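3.2 Door seal wear and cabin noise in used estate cars

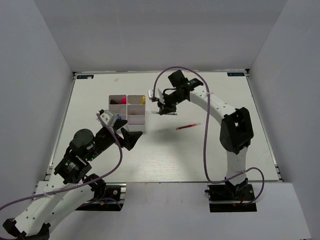 Cabin noise at motorway speed is usually put down to tyres and road surface. In older vehicles the door seals also play a part, but their share is seldom measured on its own. This section reports the noise tests carried out on the Skirari estate, a model chosen for its simple single-lip seal and the large number of cars still in daily use in the Sauerland.

Cars were borrowed from private owners through the Venditz dealer group. Each had covered at least 100 thousand kilometres on its original seals, and cars with replaced doors or windscreens were left out. The final sample was 20 cars. Tyres were changed for a common set before testing, and pressures were set cold to the maker's figure.

Sound level was recorded at the driver's right ear on a straight, level stretch of road near Skenitz. Each car was driven in both directions with the fan off and all vents closed. Runs were repeated if the wind rose above the agreed limit or if a lorry passed in the other lane. Across the sample, 764 runs were kept for analysis. The seals were then taped over from the outside and the runs repeated, so that each car served as its own control.

Taping lowered the sound level in every car, though by very different amounts. The change was largest in the bands linked to air leakage and close to nil at low frequencies, where tyre noise is strongest. Mileage was a poor guide to the size of the change. Seal height, measured at the top rear corner of the front door, was a much better one and explained 59 per cent of the variation between cars.

Hanyu Guo's earlier work on saloon cars found a weaker link with seal height. The difference may come from the frameless doors used in that study — these press the glass directly against the rubber and wear it more evenly. Parking conditions may also matter. Owners were asked whether the car was kept in a garage, but the answers were too mixed to be used in the model.

Figure 4. Two robot arms beside an organizer tray on a tabletop.

Two limits should be noted. The tape removes leakage at the outer lip only, and any path through the door drains remains open. The road surface at Skenitz is also smoother than most, and on coarse asphalt the same drop in wind noise would be harder for a driver to hear. Section 3.3 deals with the second point.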